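Subject: Re: [elow-robotics] Wrist sessions and the wall task
From: Gwawr Humphreys
Date: 14 July 2025

Hello everybody, and thank you for all the kind notes after the last club evening!
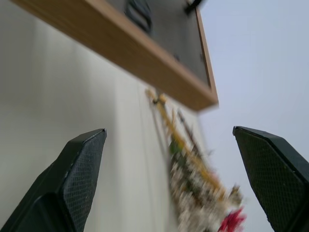 I've been through the recordings now (it took me two pots of tea and most of a morning) and we have 148 runs, of which I'd be happy to hand in 132. That is a lovely number for a group our size, and I hope you're all as pleased as I am.

Mathias wrote:
> Do we still need more runs for the wall task, or can we move on
> to the drawers? Also, my arm moves look very smeary when I play
> them back. Am I going too fast? And should the fingers start
> open or closed?

Good questions, all three. I'd like a few more wall runs before we touch the drawers, mainly slow approaches coming up from underneath, with the wrist tilted well back. We have plenty from straight ahead and hardly any from below.

On the smeary playback, yes, I think you're swinging a bit quickly, and so was I when I had my turn! If the fingers look crisp and everything past them is streaked, ease off and give it a moment before you go on. I've kept a couple of blurry ones in anyway, as the Pirnlow rules allow them so long as the run is complete.

Start with the fingers open, please, and nothing between them. Dried flowers shed terribly if you brush against them, so leave yourself more room than you think you need, and do mind the wooden edge of the board when you're coming up beneath it. I caught my knuckles on it twice.

Files go in the Nonport folder as before, with your initials first and then the run number. If yours are still sitting on a laptop somewhere, send them over and I'll sort them out.

Warmly,
Gwawr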